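FOLDING TABLE CHECK, UPSTAIRS ROOM
Filled in by: Oratile Hendricks
Started 8:30 in the morning, copy to Slavica Delić

1. Table surface clean and free of snags: OK
Ran my palm over the whole speckled top, both long edges and the corners. No chips, nothing to catch a thread. I still want it wiped before any dark cloth goes down, and yes, I know I say that every time!

2. Buttons and seams checked before folding: OK, with a comment
Please do the buttons first, then the folds. If one is hanging by a thread, it goes in the repair pile with a slip (Kgomotso has a new pad of 100, so no more scribbling on receipts).

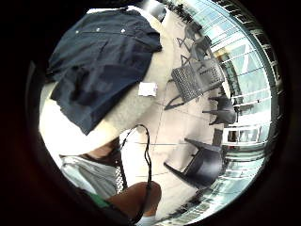 Same goes for collars and cuffs, which I kept skipping myself until Nomvula caught me at it. Pins are my other worry. Our tin is supposed to hold 30 and I got 29, so shake out your sleeves, everybody, and look under your chair.

3. Bags and personal things off the work area: NEEDS ATTENTION
I'm a softie about this one, but a table that's half bags is a table where things get knocked off. Hooks are by the door. Screens and tablets go flat or on the shelf, please.
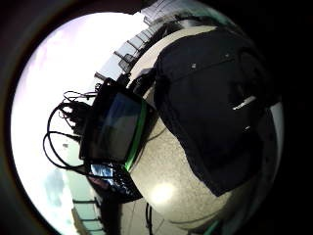

I've asked Riaan for two more hooks and he said he'd look in the Flinamar catalog (item 982, if he's reading this). Until they come, under the chair is fine as long as the straps are tucked in and I don't go flying.

4. Light and glare: OK
Lovely bright spot for work, and dark navy is a pain to check in bad light, so I'm not complaining. If the glare bothers you, turn your chair a bit.

5. Cloth on the table: OK
Keep the cloth spread out, and keep both camera and elbows off it.
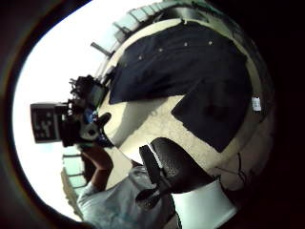
Item 5: camera in hand, navy cloth on the table.

6. Hands and gloves: OK
Gloves are fine for folding as long as they're clean and there's no rough patch on the fingertips. Check the cuffs too, that's where lint hides (I turned mine inside out and, well, wow).

7. Heavy cloth folded without strain: OK
Denim is thick, so take it slowly and smooth the hem before you fold again.

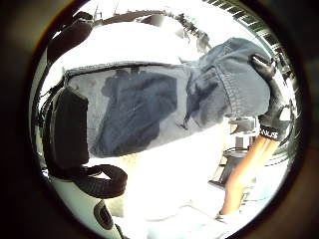
Item 7: blue-gray denim, gloved hand at the gathered end.

Still open: item 3 and the missing pin. I'll look in again at 4:00.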